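Visit to Tulix: a morning with the household recording kit

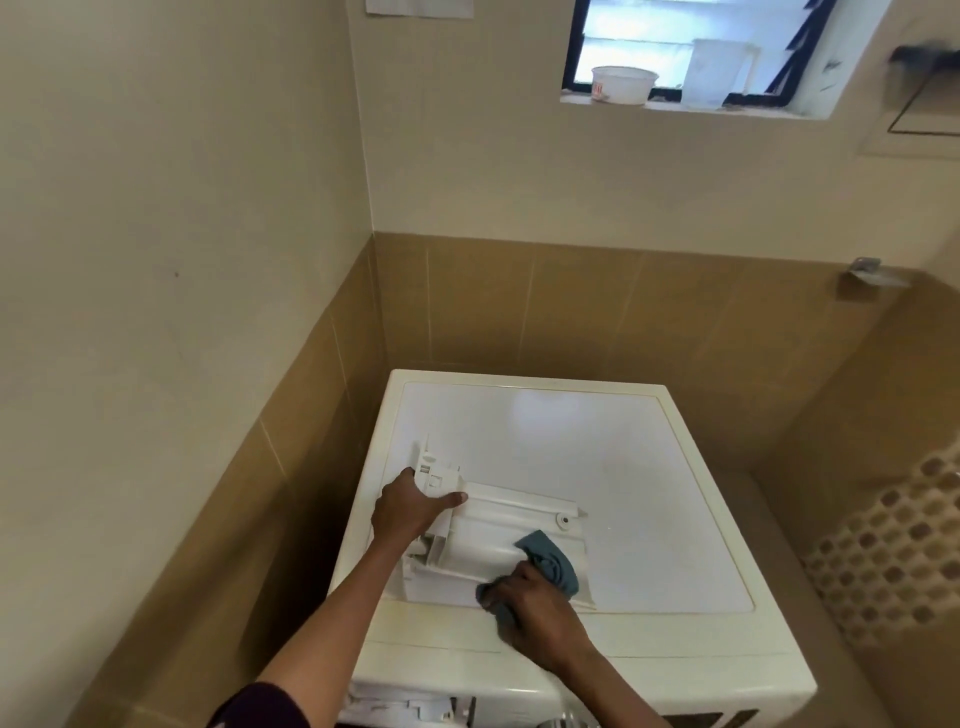 Cleaning the detergent drawer on top of the washing machine, wearer's view.

In August I was invited to see the recording kit which the company Tulix is now offering to groups that teach home robots. We at Drenen are thinking to rent two sets for the winter, so I went with a list of questions from my colleagues, and I write down here what I learned.

The office is on the second floor above a bicycle shop, and the bell does not work. Antigoni Raptis came down to open for me at nine o'clock. She is responsible for the customers and she was very patient with my questions during the whole day. After coffee we went to the apartment where they try the kit, ten minutes on foot.

The kit is a camera on a headband, a small recorder for the belt, a charger and a hard case. The headband weighs 235 grams. I had it on my own head for one hour and after this time I felt it on the forehead, but it was not painful. Erasto Temba, who adjusts the bands, told me that most people pull the strap too tight on the first day. He loosened mine by two steps and it was better.

The tasks come on printed cards. There are 324 cards in the current set, sorted by room. Some are very simple, such as closing a cupboard. Others take much longer. The washing machine drawer is one of the harder cards in the bathroom group, and I found it the most interesting, because one hand must hold the drawer while the other follows the narrow channels with a cloth. The cloth gets folded and hides the fingers. Snædís Frandsen, who checks the recordings, said that her customers ask for exactly this kind of work, where the two hands do different things and the object has many small ribs.

I asked if the light from a window is a problem. She answered that the camera adjusts by itself, but slowly, and that a person who looks up at a window and down again will lose a moment of detail. The manual mentions this on one line only. I think it should be more.

After lunch we looked at the software. The library had 2231 clips on the day of my visit. You can search by room, by object and by which hand is holding. The search by object was good when I typed "drawer", but it mixed kitchen drawers with detergent drawers, and I had to open many clips to find the right ones. Troels Nørgaard wrote this in his notebook and said that a filter for appliances is planned. He could not give me a date.

Some points for my colleagues at Drenen:

The battery lasts for a morning of work, and it cannot be changed while recording.
The case is strong but too big for a bicycle bag.
Faces in mirrors are blurred before the files are delivered. Papers on the walls are not, so one must ask for it.
The rental includes one day of training. Extra days are paid separately.
The cards are in English and Danish.

Compared with the kit from Bech, which we tried in spring, the Tulix headband sits better and the cards are written more clearly. The Bech software is faster. For the price I have only a first offer, and I will send it by e-mail to those who need it.

I thank Antigoni and her team for the good reception. A second visit is agreed for a Thursday next month, and then I will bring our own cloths and sponges to try.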